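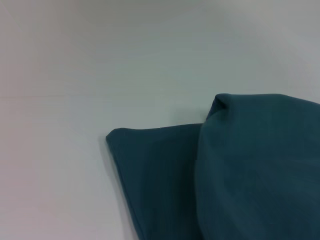

Cloth folding tips for people who record at home

The first thing I learned in the Vutau folding work is that the cloth should be prepared before you touch the record button. Put the box of cloths on a chair beside the table, and take out one at a time. I like a plain color on a pale surface, like the teal one on my table, where the thin line of the hem is easy to follow and the thick fold makes a dark shade beside it. With a patterned cloth I lose the edge much more often, and I suppose the learning system does too.

Starting positions

Do not begin always from the same corner. In my first set I made 42 examples and nearly all began with the cloth straight in front of me. Sekex sent them back with a polite note. Now I turn the cloth a little after each fold, and every second time I let it fall from the hand, so it lands how it wants.

Soft folds

A thick cloth makes a round fold and does not stay flat alone. Move the gripper slowly over it – one pass is enough. If a corner curls up, leave it. You can correct it inside the same example, and these corrections are useful to keep. Do not stop the recording to repair with your fingers.

Light

Close the curtain on the sunny side. Shadows are fine, but they should not walk across the table during the session. I use 2 lamps, one on each side, both higher than my head.

Washing

New cloths are stiff. Wash them once without softener and dry them on a line. Ironing is not needed.

Names and breaks

Write the file name on paper before you start, with the cloth color and the kind of fold. After 20 examples I stand up and drink some water. My longest day was 140 and the last ones were careless, I had to delete many of them.

For the storage I use the flat boxes from Brandão. The cloths go in open, not folded, so the old creases do not come back the next morning.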